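Teaching a robot by demonstration

Teaching by demonstration (you'll also see "learning from demonstration" or "imitation learning") means getting a robot to do a job by doing the job through it, so it has something to copy. I've been at it for a few years now and I still think it's the most fun you can have with a robot arm! This article is my attempt at the entry I wanted when I started.

Two main ways to do it

The first is hand guiding, which older books call kinesthetic teaching. You put the arm in a mode where the motors go slack but still hold up their own weight, you grab it near the wrist, and you walk it through the motion while it records its joint angles. It feels like dancing with someone very heavy and very polite. The trouble is that your own hands and sleeves end up in the camera view, and a learning program will happily decide your sleeve is important.

The second is remote control, or teleoperation. You sit off to the side and steer with something: a game controller, a VR handset, or a smaller copy of the arm that the big one follows (a leader arm, and my favorite by a mile). Your hands stay out of the picture, but you lose the sense of touch, so beginners squeeze everything much too hard. I did. I still do before coffee.

What gets recorded

Usually the joint positions, how far the gripper is open, and video from one or more cameras, all on the same clock. Please check the clock. Severin Trummer and I once made 225 demonstrations on our Rellby setup with the video running a hair behind the arm, and every one of them had to go.

A wrist camera sees what the fingers are doing up close, while a fixed one sees the whole table. Most people I know use both, and argue about which matters more.

How many demonstrations?

It depends on the task, sorry. A single pick with the object always in the same spot can be learned from 27 good ones. Let the objects move around and you may want 1,000, and our biggest set, the one we named Gandwood, has 4,000.
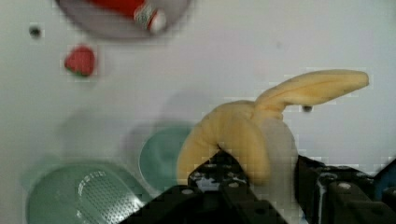

Variety beats raw numbers, in my experience. Shift the dishes between takes, turn the toy food to face another way, come in from the left for once. Rosalie Auer makes a point of doing some takes where she fumbles the grasp a little and then fixes it — those recoveries are gold, as a robot that has only ever watched perfect grasps has no idea what to do after a bad one.

Soft things are their own little world. Plush gives when you pinch it, so a sloppy grip often holds anyway, and that makes it kind for practice and a bit misleading once you switch to hard plastic.

Common mistakes

Pausing to think is the big one. If you hover over the plate for a while deciding what to do, the robot learns to hover too. Plan the move first, then press record.

See also: teleoperation, behavior cloning, leader arm, hand guiding.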